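[Argumento-L] Re: Publicar roteiros em livro, com ou sem as cenas cortadas?

De: Annelore Thiele
Para: lista Argumento-L
Em resposta a: Renato Estrella

Caro Renato, caros colegas,

Peço desculpa por responder só agora. Queria primeiro reler os dois volumes da Abeysekara, e o português ainda me obriga a ler devagar.

Renato Estrella escreveu:

> Estou preparando a edição em livro do roteiro de "Ketport" e
> não consigo decidir uma coisa. O texto filmado tem 79 cenas.
> O texto que o Rajitha entregou ao produtor tinha mais 20, que
> foram cortadas antes das filmagens. A editora quer o texto
> "como está na tela", porque o leitor compra o livro depois de
> ver o filme. Eu prefiro o texto do autor. Alguém na lista já
> passou por isso? E o que fazem com as indicações de câmera,
> deixam ou tiram?
>
> Renato

Sobre a primeira pergunta, eu estou do seu lado, mas com uma condição. Quem lê um roteiro em livro já conhece o final e os rostos dos atores. O que ele procura é o trabalho de quem escreveu, e este trabalho está também nas cenas que caíram. Se o livro repete exatamente a tela, fica uma transcrição, e transcrições há muitas na internet, sem pagar.

A condição é a seguinte: as cenas cortadas devem ficar no seu lugar, dentro do texto, e ser marcadas de maneira discreta. No primeiro volume da Abeysekara elas foram postas todas no fim, como apêndice, e confesso que não as li até preparar esta mensagem. No segundo volume estão no lugar, com um traço fino na margem, e a leitura corre muito bem. A Dilruba Navaratnam, que fez a revisão dos dois, disse-me que a mudança custou apenas seis páginas a mais.

Há ainda o problema da numeração. Se o Renato introduz as cenas cortadas, os números já não correspondem ao roteiro de filmagem, e os estudantes que comparam as duas versões vão perder-se. Eu manteria a numeração filmada e daria letras às outras: 49A, 49B, e assim por diante. É um pouco feio, mas é claro.

Sobre as indicações de câmera, sou menos segura. O Rajitha Jayawardena escreve pouquíssimas, e quando escreve "a câmera espera" isso é quase literatura - eu não tirava. Em outros autores são instruções técnicas que o diretor depois nem seguiu, e aí o leitor comum tropeça nelas. Talvez se possa perguntar ao próprio autor, uma por uma. Dá trabalho, sei bem.

Uma última coisa: verifique por favor o contrato antes de falar com a editora. No caso da Oveo, os direitos das cenas não filmadas tinham ficado com a produtora, e o livro esperou até janeiro por uma assinatura.

Se alguém souber como se diz em bom português "shooting script", agradeço. Escrevi "roteiro de filmagem", mas a Shiuli Seneviratne usa "guião técnico" e agora tenho dúvidas.

Com os melhores cumprimentos,
Annelore Thiele

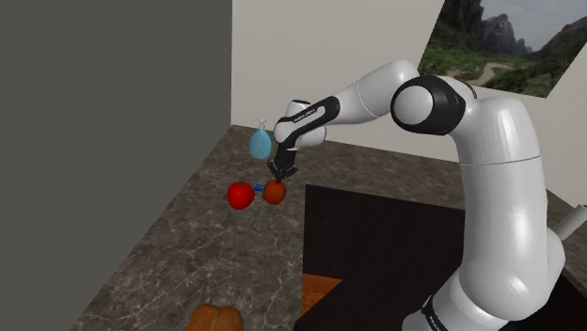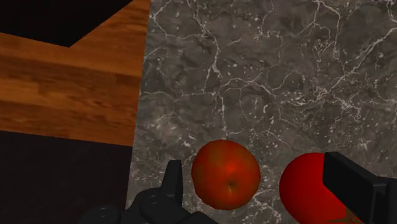 Página modificada pela última vez em 2023-03-18

Mensagem anterior: Publicar roteiros em livro, com ou sem as cenas cortadas? (Renato Estrella)
Próxima mensagem: Legendas do ciclo Astero, procura-se revisor (Shiuli Seneviratne)
Mensagens ordenadas por: data, assunto, autor

Para responder à lista, conserve o assunto entre colchetes e cite somente o trecho a que responde.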